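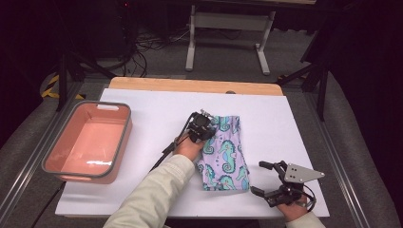
Which lens stays on the body for the blind this winter?

The long zoom, with the converter left in the bag unless the light is really good.

That's what I scribbled on the inside cover before driving out to Urnus, and I'm copying it in so the rest of you can hold me to it. January, out of the house in the dark, parked at the Sobczak lot at 6:50 with the heater still running because I didn't want to get out. Frost on the boardwalk, almost no wind, a bit of ground fog over the channel.

Target was kestrels and whatever else was working the dike. Got a male kestrel on the third fence post past the pump house, same post as last time, and he let me get closer than I deserved. He sat hunched up for ages with one foot tucked in. I shot way too many frames of him doing nothing and then of course had my hand in my pocket when he dropped. Missed the whole dive! Came up with something small in his feet and took it behind the willows, so no idea what it was. Vole would be my guess.

Settings for anyone going this week: shutter priority was a mistake before sunup, ISO went through the roof and the files are mush. Switched to full manual with auto ISO capped and opened all the way up. Once the sun cleared the trees I was getting clean files at 1/2000. Exposure comp at plus 2/3 against the sky, back to zero when the bird is below the horizon line. I forget the second half of that every single time, and there's a run of blown-out harrier backs on the card to prove it.

Harriers - two females early, quartering the Kernetti side, then a gray male who came straight down the ditch toward me around nine. Autofocus grabbed the reeds. I had the wide zone on from the ducks the day before and never changed it. By the time I'd fumbled it to the small zone he had banked away and I got tail, tail, tail. One frame where his head is turned back is sharp on the eye, and I like it more than I expected to. Needs a crop. Filed as number 101 in the keepers folder.

The Bidulero tripod head is still creeping. Tightened the drag as far as it goes and the lens still noses down if I let go of it. It was worse in the cold, so maybe the grease is the problem? Going to pull the side plate and clean it out before the next trip. If somebody has already done this, please leave a note in the margin, I don't want to find a spring on the carpet with no idea where it came from.

Batteries: first one quit after 2 hours, which is bad even for a frosty morning. Second one lived in my inside pocket and was fine till I packed up. Marking the bad one with tape. Please don't put it back with the good ones like last time (that might have been me).

Fog got into everything by midmorning. Heat shimmer too, weirdly, as soon as the sun hit the mud - anything beyond the second channel marker was soft no matter what I did. 30 frames of a distant peregrine on the driftwood, all junk, all deleted. Not worth trying that distance after 10 unless it's overcast.

Things to try:
Low angle from the end of the dike, beanbag instead of the tripod.
Small AF zone set BEFORE leaving the car.
Pre-focus on the fence post and wait with my finger on the button, hands out of pockets.
Ask at the Sobczak lot whether the far gate gets unlocked in February.

No short-ears at all, and I stayed past four on the second visit to be sure. Grass on that side got mowed in the fall and it still looks pretty thin. Plenty of pellets under the old sign though, so something is roosting there. Bagged a few, they're in the cold drawer, left side, labeled.

Card is backed up to both drives. Haven't keyworded anything yet.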